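Slow thread about learning to write letters by hand again, because three people asked me after my last post.

1/ I am 82 days into it. One letter every evening after dinner, by pen, no draft on the computer. My handwriting was so bad in the beginning that my aunt Elfriede Bühler phoned me to ask what the second page said.

2/ The pen is not so important. I bought a Tustel with a fine tip and it scratches a little on cheap paper. On thicker paper it is fine. Please don't spend a whole salary on pens before you wrote ten letters.

3/ What helped me most was to write slower than I think. When I hurry, my "n" and "u" become the same letter, and in German names this is a small disaster.

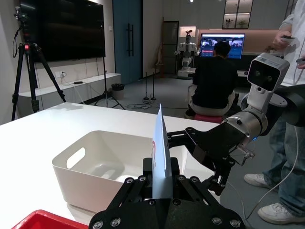 4/ About length: most of my letters are one page. King-fai Tai answers me with 11 pages, both sides, and I enjoy every one, but I don't try to match him. A short letter that arrives is good enough for me.

5/ Stamps I buy 100 at a time now. The lady at the counter in Trumley lets me choose the ones with birds – the herons are already gone.

6/ Somebody asked what to write when nothing happened. I write what I cooked, what I can hear from the window, and one question. With the question people answer more often.

7/ Still difficult for me: the ending. "Best regards" sounds like my office, "love" is too much for Mr. Baumgartner from the choir. At the moment I use "warm greetings from the kitchen table". If you have a better one in English, please tell me, I will try it on Wednesday.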